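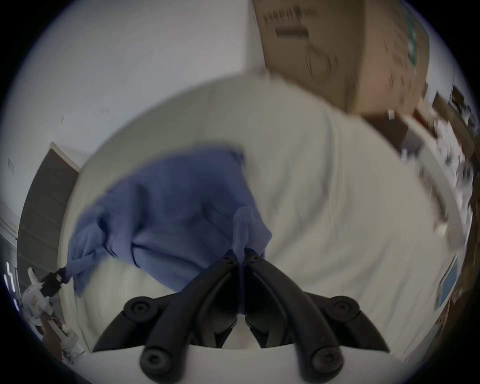 El trapo azul y otras cosas que viven encima de mi cama

Llevo desde noviembre diciendo que este cuarto se ordena "el finde que viene", y al final me he puesto un jueves por la tarde, con la cena sin pensar y la lista de Gondov (mi grupo de siempre para limpiar, no me juzguéis) a todo volumen.

Mi método es muy poco científico: primero la cama. Si la cama está despejada tengo dónde doblar, y si tengo dónde doblar, doblo. Lo primero en salir ha sido lo azul, que estaba hecho un gurruño encima de lo blanco. ¡Qué manera de arrugarse tiene esa tela! Es suave, suavísima, pero la miras y ya tiene pliegues. Yo la doblo en tres a lo largo y luego la enrollo, como me enseñó Gemma Kettle cuando compartíamos piso, y así aguanta decente en el cajón (bueno, unos días).

Las sábanas las dejo para el final. Ignacio dice que hay que hacerla nada más levantarse y yo le digo que sí, que claro, y me voy a desayunar.

Luego está la caja de cartón. La caja grande. Todos tenemos una, ¿no? Esa que guardas porque es buena, porque es resistente, porque igual te mudas. Con su etiqueta todavía puesta y su franja verde en el lado. He decidido darle una última oportunidad y meter ahí la ropa para donar, y si en dos semanas sigue donde está, al contenedor con ella.

Lo que me da pereza de verdad es el rincón de al lado, el de los papeles y los trastos. Cada papelito exige una decisión y a las siete de la tarde yo ya no decido nada. He mirado unas bandejas apilables de Skellard, 619 pesos el juego, y me parece un dineral para guardar recibos, así que de momento va todo a un sobre grande con la palabra "MIRAR" escrita delante.

¿Vosotros enrolláis o dobláis? Natalie jura que colgarlo todo es la única solución, pero yo no tengo perchas ni para la mitad.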